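Give me the robot that stops and sulks

I love a good failure. I mean that quite seriously, and I have the notebooks to prove it, and last January handed me the best one I've had in years. A kitchen robot we were training at Karnmont put a plate into a microwave, shut the door, turned the dial and reported the job done. The plate was standing on its rim, wedged between the turntable and the door. Heat came on, the turntable tried to turn, the plate jammed it, and the robot stood there with its green light on, as pleased as a robot can be.

No harm came of it. Dirk Reinholz was across the room, heard the grinding, and had the plug out of the wall in a couple of seconds. The plate had a chip in it. The microwave still works. But we spent the next 2 weeks talking about very little else, and I came out of it with an opinion that I now bore people with at parties, so I may as well bore you with it too.

My opinion is that we ought to be teaching robots to fail loudly, and that we should start doing it at the very first step, when people are showing the machine what to do.

Let me go back a bit. The way we teach these tasks is wonderfully simple. You take a gripper off the robot, or something very like one, put it in a person's hand, and ask them to do the chore with it. Open the door, put the plate in, close the door, set the dial. The gripper records how it moved. Do that often enough, with enough different people, and the software picks up the general shape of the job. I still find this thrilling! I spent the early part of my working life typing in joint angles one by one, and now Raymonde MacLeod can walk in after lunch, pick up a gripper and give the robot a lesson in opening doors before her tea's gone cold.

The trouble is what we keep. By January we had 2000 recordings of the plate job, and every one of them was a success. Of course they were. If somebody dropped the plate, or missed the handle, or nudged the plate off the turntable, they said "sorry, scrap that one" and started again. Nadja Danzer, who ran the sessions, had a rule that a spoiled take was deleted on the spot so it couldn't sneak into the training set. It was a sensible rule. I'd agreed to it. I think I may even have suggested it. 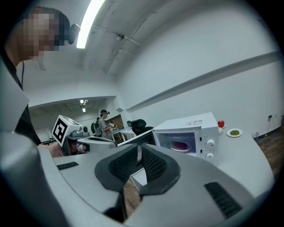
So the robot had seen a great many plates sitting nicely and never a single one sitting badly. When it let go a fraction early and the plate tipped, it had nothing to compare that with. It carried on to the next part of the job, the way you carry on down a staircase in the dark when you think there's one more step.

Hauke Hellwig, who looks after safety for us and has the patience of a saint, wanted a fix straight away, and quite right. His was a sensor on the turntable motor, plus a rule that the robot may not touch the dial unless the plate is flat. We put both in. They do what they should, and I'd fight anyone who tried to take them out. A machine that can switch on an oven needs a hard stop that doesn't depend on it being clever.

But a rule like that covers one plate in one microwave. Next month it'll be a saucepan lid, or a drawer with a spoon stuck in the back of it, and you can't write a rule for every spoon. What I want is a robot with some feeling for when a job has gone off the rails, and the only place it can get that is from people whose jobs went off the rails in front of it.

So we've started keeping the bad takes. Vlastimil Danko was against this at first, and he had a decent argument: if you show a machine clumsy work, it may learn to be clumsy. He's right that you can't simply tip everything into the same bucket. Each spoiled take has to be marked as spoiled, with the moment it went wrong noted, and that's slow, fiddly work which somebody has to be paid for. We also ask people to carry on after a slip and put it right if they can do so safely. Those recoveries are gold. You see a wrist turn, a little pause, a second go from a better angle, and all of that used to go straight in the bin.

Early results, for what they're worth: in 4 of our last test sessions the robot stopped by itself when a plate sat crooked, backed its hand out and called for help. In one of those the plate was perfectly fine and it was fussing over a reflection. I was delighted. Hauke was less delighted, having been called out of a meeting for it, but he agreed he'd sooner be called for a reflection than for smoke.

There's a cost, and I won't pretend there isn't. A robot that stops and asks is slower, and it looks worse in a demonstration. Visitors want to see the plate go in and the door shut. They don't clap when the arm halts halfway and a yellow light comes on. I've started clapping myself, to get them going, and Dirk has asked me to stop.

I'd like to see other groups do the same, and share what they find, chipped crockery and all. Everyone in this line of work has a drawer full of failures and hardly anyone publishes them. I'd read every page. If you've got a robot that once did something daft with a kettle, please write to me, and send the recording if you haven't deleted it.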